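FOR IMMEDIATE RELEASE

Flitendale Indoor Market opens second hall, Thursday 10 a.m.

FLITENDALE - More room, more stalls. Hukell Hall opens to shoppers this Thursday, doors at 10. Free entry all month. The new hall adds 78 stalls to the old building, for a total of 166. Produce, shoe repair, fabric, used books, hot lunch counter run by Hermans.

"We had a waiting list going back to June," said market manager Xiomara Hutchins. "Now we dont."

Parking on the north side only untill the curb work is done. Bus stops at the front gate.
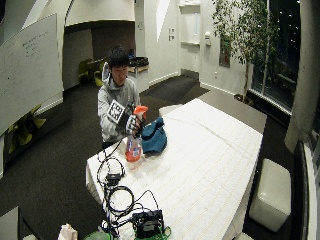 Stall rents stay the same for current tenants. New tenants sign for six months and get a key, a lockbox and a cleaning kit from the front office. A cloth and a trigger spray bottle are all most tables need at closing, and traders are asked to wipe down before they leave. Lights out 7 p.m.

Stall applications: see Barrett Lyons at the front office, weekdays. Press: ask for Demetrius Oyelaran, same desk.

###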